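Okay, pad your bench! I put this off for years and I can't believe how much nicer it is to take things apart and put them back together now. Anything big and white shows every single scuff, so a dark cover under it saves the finish and makes dropped screws easy to spot.

A few more things I swear by:

- **Tape the screws down in order.** Masking tape, sticky side up, with a note beside each one.
- **Start every bolt by hand.** Two turns with your fingers first — you'll feel a crossed thread right away.
- **Leave everything loose** until all the joints are in, then tighten.

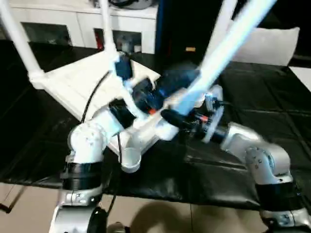 *White pipes and a flat panel over a black table cover.*

For cleaning plastic parts I use warm water, a drop of dish soap and an old toothbrush (ribs and corners are where the grime hides!). Let it soak for 30 minutes if it's really bad. 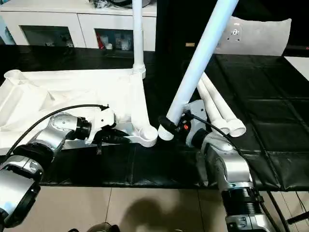
Then rinse well and stand the piece on end so the water can run out. I leave mine overnight. Danuta Borkowska wrote in to say she uses a hair dryer on the cool setting, and I'm trying that next — what a great idea!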